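Kitchen and Workshop Tips

Drinks Station Tips for Recording Days (or, How I Keep the Coffee off the Robot)

Updated February 2026

I get more mail about the drinks station than about anything else on this page, so it's getting its own write-up. If you're new, we record a two-handed humanoid doing ordinary kitchen jobs, one short run at a time, and the runs go into a training set. My share of the work is the kitchen half. I pick the cups, mix the drinks, wipe up, and decide which runs are worth keeping. None of it is hard, but there are a lot of small things I wish I'd worked out before our first batch in November, when I threw out 165 runs in one go because of a sticky tray. More on that in a minute.

Pick one glass and buy spares

We went through mugs, paper cups, a jam jar and some very nice thin tumblers from Scanlon before settling on a short, clear tumbler with ribs up the sides. I love ribbed glass for this. You can tell at a glance how full it is, and you can check where the fingers are behind it, which you can't do with a mug! Buy more than you need, all from the same box if you can, and put a dot of nail polish on the bottom of any that has a chip so it doesn't sneak back into rotation.

Don't mix glasses within a batch by accident. Mixing on purpose is great, and you should do it, but write it down. I keep a little card by the sink with the glass, the drink and the fill level, and I change the card before I change anything on the table.

Go easy on the fill

A third full is my favorite level. It's enough liquid to show up well in the recording and it forgives a tilt. Half full is fine once the person driving has warmed up. I don't go past half with coffee, ever, because I'm the one with the sponge.

For the coffee itself, brew it weak and let it go cold. Cold coffee doesn't steam up anything, and if it ends up down a finger joint you've got time to blot it. No sugar and no milk. Sugar was my November mistake. I used up some leftover sweet coffee, it dried on the drip tray, and the bottom of the glass started to stick and then let go with a jerk. You couldn't see the problem in the video unless you knew to look for it, but every lift had the same little hitch in it, and a system that learns from those lifts is going to learn the hitch too. Out they went.

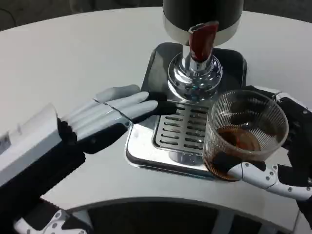
The other thing I'd settle early is where a run starts and stops. Ours used to start whenever somebody hit the button, so half of them opened with the hands already busy and the rest had ages of nothing at the front. Now we start with both hands clear of the machine, and we stop once the glass has been let go and the hands have backed off. If the driver fumbles and recovers, keep going and keep the run! Those are some of the best ones you'll get. If somebody reaches in to help, that's a discard, even if it was the prettiest pour of the day.

Rinse more than you think you should

Coffee leaves a brown film on the inside of the glass, and after a few rounds the film hides the fill line. I'm not fussy about a few streaks (real cups in real kitchens have streaks) but I do like a mix, so I rinse on every fifth run and leave the others alone. Warm water, a bottle brush, a drop of plain dish soap, then dry the outside properly. Wet glass is slippery for rubbery fingertips in just the way it's slippery for mine.

For chrome and stainless, a microfiber cloth with a splash of white vinegar in water does the job. Wipe the slots of the drip tray with a cotton swab. If the tray lifts out of your machine, take it out at lunch and run it under the tap, then put it back the same way round.

Keep anything wet away from the hands themselves. I use a barely damp cloth on the shells and a dry soft toothbrush around the joints, with the power off, and I ask before I do even that.

Watch the shiny stuff

Chrome is a mirror and so is a glossy black tray. I don't try to get rid of the reflections, but I do check the lights haven't been moved between the morning and afternoon batches. A strip of painter's tape on the floor at each lamp foot takes care of it. Do the same for the machine if it tends to creep. Ours walks a little every time somebody leans on it, so I put two tiny pencil ticks on the table where the back corners go, and they rub off with an eraser later.

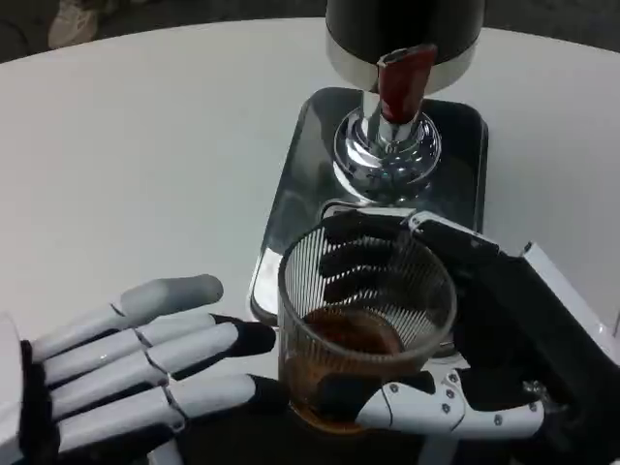
Right hand on the glass, left hand open beside it.

Give the second hand a job, or tell it to rest

This one took us a long time. With two hands to drive, people get nervous and let the spare one wander, and it wanders differently for every driver. Before each batch, agree on what the other hand is doing. Steadying the glass is good. Waiting open and close by is good too. What you don't want is a batch where it does a bit of everything and the notes say nothing.

We tried putting that in the file names and it got silly fast. A plain column in the log is enough. Mine says "steady," "wait" or "away," and that's all it says.

Count at the end of the day

I used to report how many runs we'd recorded and feel very pleased with myself. Our last full batch came to 911 recorded and 715 kept, and the second number is the one I write on the whiteboard now. The batch went to both the Brellstead and Zistcombe teams with the log attached, and the first thing they each asked for was the fill levels, so please do keep that card by the sink.

Leftover coffee goes on my hydrangeas, by the way, well watered down. They haven't complained so far. Next time I'll do dish towels and folding, so send me your lint questions!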